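Finishing an old wood tabletop - oil or hardwax?
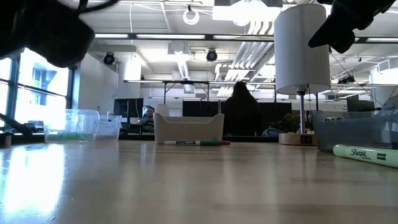 wrenfield
I stripped a 1964 Ostberg dining table in April and I'm still not sure what to put on it! The old varnish came off beautifully and the wood is a pale honey color I don't want to lose. My other table, the light one with the bins along the far side, is slightly glossy and picks up the window as a big white patch on the left. I love it in the morning, but for dinner I'd like something flatter. Has anyone used Relier hardwax on a top this size?

mapleknot7
Yes, and I'm a huge fan. Two thin coats, 100 grit first, then finer. Wipe off way more than you think you should.

tobin_773
Have to disagree. Hardwax is lovely until somebody sets down a hot pan. I'd go with Zesotmont oil - it soaks in, and you can redo one spot without touching the rest.

mapleknot7
My Relier top has had some 7 years of hot pans and it looks great.

tobin_773
On trivets, I bet!

mapleknot7
OK, mostly on trivets.

wrenfield
Ha! Does the oil turn pale wood yellow, though? That's my big worry.

tobin_773
A little, yes. Rainer makes a white-tinted one that holds it back. Try it on the underside first and give it a week.

wrenfield
Ordering a small can of each tonight. The underside is going to be all stripes!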